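Reading time: 7 min

4.2 How plates were put into the rack

The second part of the study dealt with the drying rack. In the household survey, most people told us they had no fixed order for plates. They took whichever plate came next and put it in whichever slot was free. The diaries kept in the Faltwood homes gave a different result. Of the 3,386 rack loadings recorded there, 1,272 followed an order that the same household used again on a later day. We take this to mean that people have loading habits they do not report when asked.

We grouped the loadings by two features. The first was direction, meaning whether the rack was filled from the back toward the person or from the near end away. The second was spacing. A loading was called tight when plates stood in neighboring slots with no slot left open between them, and loose in all other cases. Loadings with bowls, lids or cutting boards in the rack were coded separately and are not discussed in this section. Coding was done by Raquel Prata and Nuno Henriques, who worked from the diary sketches and settled differences by going back to the written notes. Where the notes did not say which way the rack was filled, direction was left blank.

Tight loading was the more common of the two in small kitchens. People with little counter space said they wanted the rack full before they started a second pile on a towel. In larger kitchens the pattern was weaker, and several households switched between tight and loose from one meal to the next. One Bickerstaff household loaded loosely at lunch and tightly at dinner for the whole diary period, and could give no reason for it when we returned in December.

Size had less effect than we expected. Earlier work in our group (Marinho and Teixeira, unpublished notes) suggested that people sort plates by diameter before loading, with the largest at the back. In our diaries this was seen mainly in homes with mixed sets. Homes with a single set in several colors had no reason to sort by size, and only a few of them sorted by color. Two participants said they kept matching colors together when putting plates away in the cupboard but paid no attention to color at the rack. A third did the opposite. She spaced the dark plates among the lighter ones so that she could see where one plate ended and the next began.

Her remark led us to look more closely at how rims are seen in a full rack. When plates stand close together and lean the same way, a person facing the rack sees the whole face of the first plate and only a curved strip of each plate behind it. With plates of one color these strips are easy to run together, and in the diaries the number of plates written down was more often wrong for plain white sets. With mixed colors each strip can be picked out, even where a color appears more than once (Figure 3).
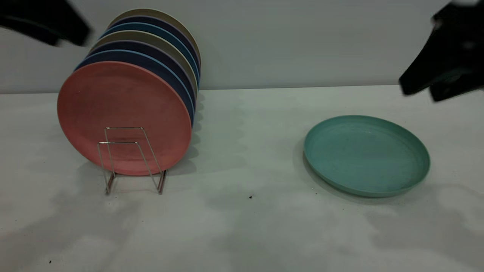 Figure 3. Tight loading with plates of mixed colors. Eight plates stand in the wire rack; a teal-green plate lies flat on the table, apart from it.

A related question is what people do with a plate that is not in the rack. Diary keepers used the words "left over," "next" and "out" for such plates, and they did not use them in the same way. For the Drodach homes, "out" covered any plate on the counter, whether it was waiting to be loaded or had been taken from the rack for use. We kept a single code, "flat on surface," for all of these and made no guess at what came before or after. Bernardo Patrício later checked 18 of these entries against the follow-up interviews. In 17 of them the diary keeper could still say what the plate had been doing there. The remaining entry was kept under the same code.

There are limits to these results. The diary homes all used racks with upright slots, and we cannot say whether the same habits hold for flat mats or for racks built into a cupboard. Sketches were made by the participants themselves and vary in care. Households with a dishwasher were included if they also used a rack, and their loadings make up a small share of the total. Section 4.3 turns to the order in which plates are taken out of the rack and stacked.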